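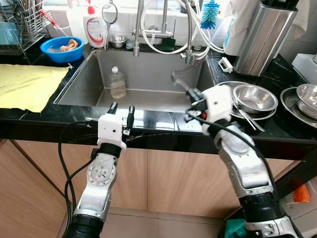
The Sink Corner: How I Keep Mine From Taking Over the Kitchen

September
By Wilfredo Quiambao
6 min read

I spend more of my life at the kitchen sink than I do on my couch, so a while back I got serious about that corner. My counter is black stone and my sink is stainless steel, and if you have either one you already know the problem. Every drip shows! I've tried a lot of things, bought a few I shouldn't have, and settled into a routine that takes me 6 minutes after dinner. Most of it costs nothing.

Start with the sprayer

If you have a spray hose, use it before you reach for a sponge. I start at the back corners and push everything toward the drain, then go down the sides and finish along the front. For years I did it the other way around (front first, like an animal) and wondered why there was always a line of crumbs under the faucet. Warm water, not scalding, and a quick pass around the rim where the steel meets the stone.

The spray head itself gets crusty. When mine starts shooting sideways I put plain white vinegar in a sandwich bag, rubber-band it over the head, and go watch something for an hour. Then I rub the holes with an old toothbrush and run the water hard. Check what your finish can take first, some of the fancier ones don't like vinegar at all.

Bottles you can't get a hand into

Get a real bottle brush with a long handle, and hang it up with the bristles clear of everything. A brush lying on the ledge stays damp forever and starts to smell like a pond. For anything with a narrow neck I fill the bottle partway with warm water, add one drop of dish soap (one!), put the cap on and shake it like I mean it. Let it stand in the sink while you do the rest of the dishes. If there's still a film at the bottom, a spoonful of uncooked rice and another shake usually gets it. Wash the cap separately, and get into the threads.

I once paid for a Nivow bottle-cleaning gadget with three attachments. It's in the garage.

Spoons and the small stuff

Loose flatware at the bottom of a full sink is how I chipped my favorite mug, so the spoons go in a small steel bowl off to the side. A squirt of soap, hot water to cover, and they soak while I'm on the bigger things. The bowl gets clean at the same time, which pleases me more than it should.

Patterned handles need a little extra. Food packs into those tiny grooves and dries there, and a sponge slides right over it. I use the same old toothbrush and go lengthwise, then across. Fish out the spoons before the forks if you've mixed them, or you'll stab yourself as I do about once a month.

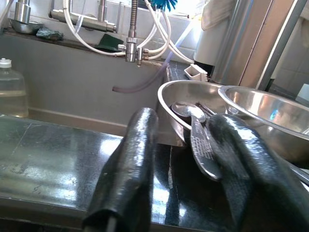 A small bowl for the spoons, with the big one right next to it.

Stainless bowls look best if you dry them right away with something soft. Mine used to come out covered in spots and I blamed the soap, so I switched to Drellance, then to Paltton, then back again. Same spots! It was my tap water the whole time. A flat-weave towel fixed it. Nest the bowls only after they're bone dry, or the small one gets stuck inside the big one with a kind of suction and you'll be banging them on the counter at 7 in the morning.

What lives on the ledge

Be strict about the ledge. A sponge can stay if it's wrung out and standing on its edge. Soap should be in a pump bottle you can work with your elbow. Anything else has to argue its case with me.

I keep a plastic basin on the counter for cloths, too. Used cloth goes in, gets rinsed at the end of the night and hung over the faucet or the rack. Please don't leave it balled up till morning. And under the drying rack, put something that can catch the drips, and empty it more often than you think you need to.

A cloth mat next to the sink is the best cheap upgrade I've made. Mine goes in the wash with the towels, and I have a second one ready. My neighbor swears by the Halás kind that rolls up. I find it slides, but she likes hers.

Streaks on the steel

Last job of the night. Wipe the wet steel with the grain, never in circles, then go over it once more with a dry cloth. For dull patches I sprinkle on a little baking soda, rub gently with the damp sponge, and rinse twice. Fine scratches won't come out that way and I've stopped trying. On the black stone I use only dish soap and water. No vinegar there, ever, it can etch some stone and you won't like the repair bill.

Next month I'm tackling the cabinet under the sink. I've been putting it off since spring, and I'm pretty sure there's a bag of potatoes back there.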